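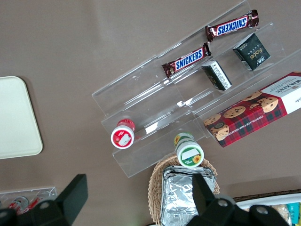 TRARKERAU, Friday, January 28, 2022 – Balia has published a method that teaches a two-finger robot to restock clear acrylic shelves using a wrist camera alone. Transparent plastic often confuses depth sensors. The method, named Mumine, learns shelf edges from faint reflections instead.

In tests on 70 packaged snacks and jars, the robot misplaced three. Training took 11 hours.

"Tilted boxes are still hard for it," said lead author Huw Eynon. Code will follow in November.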